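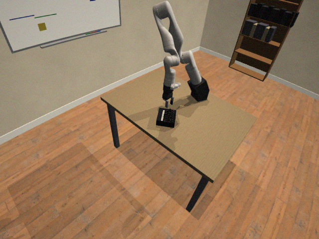 Elberg Opens Enrollment for Follow-Up Study of Breast Cancer Survivors

Grarnard, 27 January 2021

The Elberg Cancer Center has opened enrollment for a long-term study of late treatment effects in people who completed treatment for early-stage breast cancer. The study, registered locally as Zultex, will follow 4000 adults through annual clinic visits and written questionnaires. By the close of the pilot phase in December, 3372 people had returned the screening form.

Zultex is an observational study. Participants receive no study drug, and their regular care does not change. The primary outcome is the rate of new heart, nerve and bone conditions recorded after the end of treatment. Secondary outcomes include sleep, fatigue, return to work and use of outpatient services.

Eligibility

Adults may enroll if they were diagnosed with stage I, II or III breast cancer and finished surgery, chemotherapy or radiation at least one year before the screening date. Long-term hormone therapy may be ongoing. People with a current diagnosis of metastatic disease are not eligible for this study and may ask their care team about other open protocols. A previous diagnosis of a different cancer does not exclude an applicant, but the treatment records for that diagnosis must be available to the study office.

Study visits

The first visit includes a blood draw, a blood pressure reading, a bone density scan and a review of current medications. Participants also complete a questionnaire, which takes 20 minutes. Later visits follow the same schedule, except that the bone density scan is repeated every second year.

A subgroup of 200 participants will be asked to have an echocardiogram at the first visit and again at the third. Selection for the subgroup is random within age bands. Participants may decline the echocardiogram and remain in the main study.

Visits take place at the main Elberg clinic in Grarnard and at the Dai outpatient building. Parking at both sites is free on study days. Participants who cannot travel may complete the questionnaires by mail and have blood drawn at a participating local laboratory.

Data handling

Questionnaires and test results are stored under a study number. The list linking study numbers to names is held separately by the study office. Test results that fall outside the clinical reference range are sent to the participant and, with written permission, to the participant's primary care provider.

How to enroll

Screening forms are available at the front desk of both sites and by mail on request. Completed forms are reviewed in the order received. Applicants who returned a form during the pilot phase do not need to submit a second one and will be contacted by letter with an appointment date.

About the Elberg Cancer Center

The Elberg Cancer Center provides diagnosis, treatment and follow-up care for adults with cancer in Grarnard and the surrounding counties.

Media inquiries: Elberg Cancer Center, Communications Office, Grarnard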